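## 7. Setting up the tabletop

The Korkent table set ships with three catch-alls: a glass bowl, a black upright holder and a sage-green basket. They have no fixed positions, whatever your household may come to believe.

1. Push the two table sections together until the seam is thin and straight. A wider gap will collect pens.
2. Stand the black holder near the seam, open end up. (Open end down has been tried, with poor storage results.)
3. Place the basket to the right of the holder. Leave it empty for now – it will fill itself by May.
4. Set the bowl to the left. Lift it from underneath, never by the wavy rim.
5. Put one light item in the bowl. 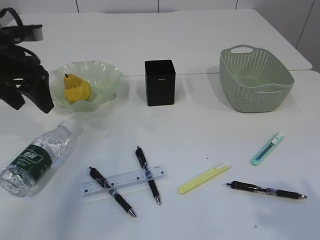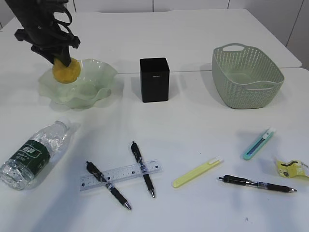
*Bowl on the left, black holder in the middle, basket on the right. Top picture with a pear, bottom picture with a sponge ball.*

**Note:** One item at a time is plenty while you settle on a layout. Fruit is fine. Keys are fine if you enjoy the noise.

**Caution:** Do not put hot food in the bowl or run it under boiling water. Glass keeps its opinions to itself until it cracks.

6. Wipe both table sections with a damp cloth. Skip the scouring powder.
7. If the sections drift apart, fit the Clekar clips from bag 9 under the far edge and repeat step 1.

Spare clips are listed under part 164.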